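From: Amerley Fiadzo
To: Brimdale shelving and display list
Subject: Re: [brimdale] Tiered racks with curved ribs - worth the floor space?

Hello all,

Oh I am so glad somebody brought this up! I've been wanting to rave about racks since I joined, and I've had my cup of tea, so settle in.

Siu-fong Yu wrote:
> We've got a tall room with an upper level and white walls, and the
> committee that did the fit-out left us nothing to put things on.
> I'm tempted by the metal tiered racks with the perforated ribs, the
> sort that curve out as they go up. Fiifi thinks they waste floor
> space and wants plain straight bays. Our larger models are bulky
> and the little ones vanish next to them. Has anyone lived with the
> curved kind? And does white metal look grubby after a while?
>
> Siu-fong

Siu-fong, go for the curved ones. Fiifi, I'm sorry, I know you love a straight bay, and for boxes I'd agree with you every time. For big awkward models with a shape of their own, though, the straight bay is a misery. You end up with a nose poking out over the walkway and a great dead corner behind the tail. We had straight bays at Mensah for years and I bruised my hip on the same model more often than I care to say.

The curved ribs give you a bit of air between one tier and the next, so you see the side of a thing as well as its front. And the colours! A grey body with a bit of green on it looks wonderful against white metal. On our old brown shelves everything went the colour of porridge. 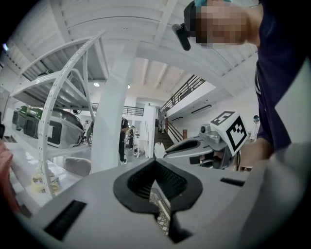
The small pieces are where you'll have the most fun. I used to line them up along the bottom, in front of the big ones, and they did vanish, exactly as you say. Now I put one small piece on a higher tier with plenty of room either side, and people look up at it straight away. Try one per tier to begin with. You can always add more (I always add more, then take them off again a week later).

Floor space - yes, they do take a bit. Measure at the widest point of the curve and not at the feet, which is the mistake Lenka and I made with our first one. We had to shift it 15 centimetres after it was fully loaded, and that took the whole morning and most of our good humour. Put masking tape on the floor first and walk past it carrying something.

If you've got columns, have a go at standing the rack off to one side of one. A column gives the eye somewhere to stop, and you get a natural path around the display.

As for grubbiness, white metal marks, but it also wipes. The holes in the ribs are the fiddly part. I do ours with a soft paintbrush, 2 ribs at a time with the radio on, and then a damp cloth along the edges. Please don't use the scouring cream! It took the shine off one of ours and I still see the dull patch every time I walk by.

Lighting I'm less sure about. Our ceiling lights are fine for the top tiers, and the lower ones get a bit gloomy by four in the afternoon. Nana Abubakari was trying some little clip lamps back in June. Nana, did you keep them?

Siu-fong, I still have the spare feet and a bag of 14 bolts from the Pirneo rack we took apart. They're yours if they fit. Send me the width of your uprights and I'll check tonight.

Cheers,
Amerley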